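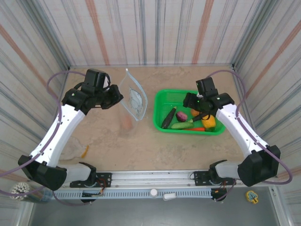

Havis – Estação bimanual de bancada para oficinas partilhadas

A Havis é uma estação de manipulação com 2 braços robóticos, concebida para montagem pelos próprios utilizadores, em casa ou em oficina comunitária. Os braços são fixados a uma calha de alumínio junto ao bordo anterior da mesa. O projeto mecânico é da responsabilidade da oficina Duman.

Composição do conjunto

2 braços com garra
Calha de alumínio de 800 mm
Suportes de base e parafusos de fixação
Cablagem de alimentação e de sinal
Manual de montagem em português

Os painéis laterais e o tampo não estão incluídos. Os respetivos desenhos de corte são fornecidos com o manual.

Montagem

A calha deve ser nivelada e apertada antes da colocação dos braços. Os cabos são conduzidos pelo exterior de cada braço, com folga suficiente no cotovelo para a amplitude total do movimento. A montagem completa requer 3 sessões de trabalho e a presença de duas pessoas durante a fixação das bases.

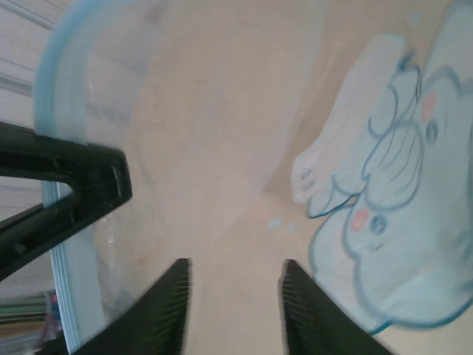 Serpil Özkan

Garras

Cada garra possui dois dedos de face interior estriada. Os dedos são substituíveis e podem ser encomendados em separado, com a referência Zetidis. Recomenda-se a verificação do alinhamento das pontas após cada substituição e antes do primeiro ciclo em modo automático.

Encomendas

O próximo lote será expedido em novembro. Os pedidos de oficinas partilhadas devem indicar o nome do responsável pela instalação.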